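Visit to the Hevthorpe shellfish hatchery

We went to Hevthorpe in September for the hatchery's open afternoon. The site sits behind the sea wall, a short walk from the slipway, and raises young mussels and clams for growers further along the coast. There were 16 of us in the group and the tour took most of the afternoon.

The first stop was the broodstock room. Adult clams are kept in shallow trays and fed on algae grown next door. The staff bring them into spawning condition by raising the water temperature a little each day. Each family line has its own tray and its own record sheet, and there were 40 trays in use when we visited.

Most of the questions were about the mussel trial. Two lines, known on site as Givum and Hajji, come from different estuaries. Givum mussels are long and narrow in the wild, while Hajji mussels are shorter with a heavier shell. The hatchery wants to know how much of that difference is inherited, so both lines were put out on the same ropes at the same depth.

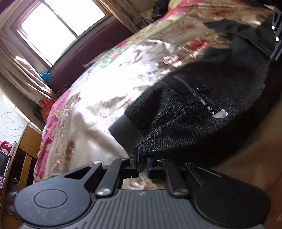 At the last check 732 mussels were measured, 274 of them from the Hajji line. Length was much the same in both. Shell thickness still differed, though less than it does in the parent stock. The staff were careful to say that one season is too short to settle it, and that a second set of ropes will go out in spring.

After tea we walked down to the Pirkeo raft, where the ropes hang. The tide was well out, so we could only look from the jetty. One rope had been brought ashore for us and we were allowed to handle the mussels. Sea squirts had settled on a good part of it. Cleaning them off takes up more working hours than the measuring does.

Boots are needed for the jetty. The car park floods on spring tides, so check the tables before driving down.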